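Drying beans for winter, keep the pods on or take them off?

ginevra_lp
Posts: 41
Hello all. I have a question about borlotti beans. In my balcony boxes the pods are yellow but still soft, and the rain comes every evening. My neighbor says to pull the whole plants and hang them in the garage. My book says to wait until the pods rattle. Which one is right for you?

Farhad E.
Posts: 738
Your neighbor is right, if the rain does not stop. I hang mine upside down under the roof and shell them in December, when there is nothing else to do. Beans that stay on wet plants get black spots, and after this they are good only for compost.

A yellow pod has already done most of its work. The bean inside will finish by itself if air can move around it.

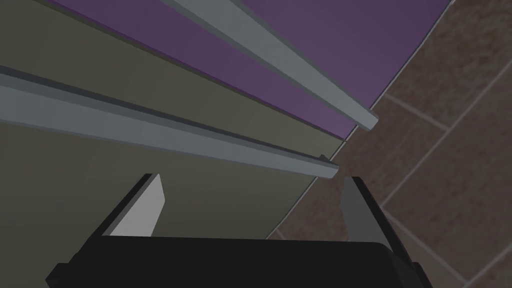 Black gripper, fingers open

So do not put them in a plastic bag, not even for one night. I lost 263 grams of seed like this, from a variety I could not buy again.

nmonti
Posts: 140
I do not agree completely. For eating, yes, pull them. For seed I prefer to wait, because I had poor germination from beans I pulled early. I pick the dry pods one by one and leave the others — it is slow, but my plants are only two rows.

Farhad E.
How early was it? If the pods were green, I understand the result. Ginevra says hers are yellow.

nmonti
Some were green, I admit it. But I still would not hang the seed beans in a garage with a car in it.

ginevra_lp
No car, only bicycles! They are for soup, and maybe a handful for seed. I will pull half tomorrow and cover the rest with a sheet when it rains.

Guerra
Leave the sheet open at the sides, please. And put the shelled beans in the freezer for a few days before the jar, or the weevils will eat your soup.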